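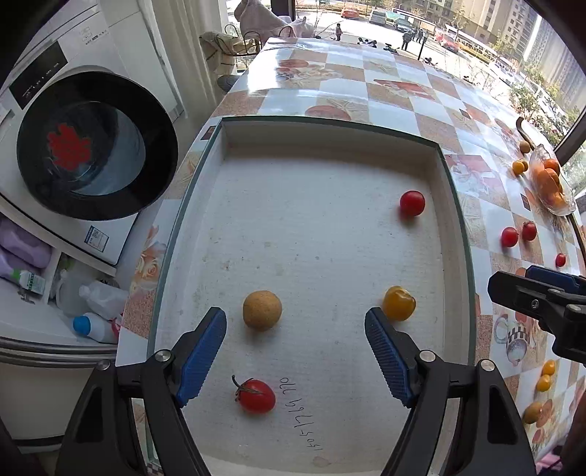

Nasrin Hashemi

Kustau es un barrio portuario, el más antiguo de la ciudad de Brorkon, y ocupa la orilla norte de la ría entre el muelle de carga y la colina del faro. Lo pongo así, en plan enciclopedia, porque me lo han pedido, pero aviso de que viví allí dos inviernos y se me va a notar.

Nombre

Hay dos versiones. La primera dice que viene de una familia de cordeleros que tenía el taller junto al agua; la segunda, que es una palabra de marineros para "rincón sin viento". Yo me quedo con la primera, sobre todo porque viento hay, y muchísimo (en marzo perdí allí dos paraguas en una misma tarde).

Historia

El barrio creció alrededor de la cordelería y de los almacenes de sal. En su mejor época tuvo 70 talleres, casi todos en la calle Butt, que entonces llegaba hasta el agua y ahora se corta en la vía del tranvía. Cuando el puerto grande se mudó al otro lado de la ría, muchos almacenes se quedaron vacíos, y así siguieron hasta que empezaron a abrir pensiones y talleres de encuadernación. Vikas Rastogi cuenta todo esto con mucho más detalle en su librito sobre los muelles, que se vende en el quiosco de la parada.

Qué ver

La subida al faro tiene 180 escalones y merece la pena, aunque sea parando a medio camino como hacía yo. Arriba hay un banco mirando al oeste y poco más. Abajo está la Casa Jileck, antigua aduana, con una escalera de caracol preciosa y una colección de nudos que me gustó más de lo que esperaba. Cierra los lunes y también, sin avisar, algún que otro martes.

La lonja vieja se visita por fuera. ¡Fijaos en las argollas de la fachada!

Cómo llegar

Desde la estación central, tranvía 10 hasta el final. También se puede ir andando por el paseo de la ría, que es llano y muy agradable si no llueve. El transbordador solo funciona en verano y deja en el muelle pequeño, a un paso de la calle Butt.

Véase también: Faro de Brorkon, Casa Jileck, Tranvías de la ría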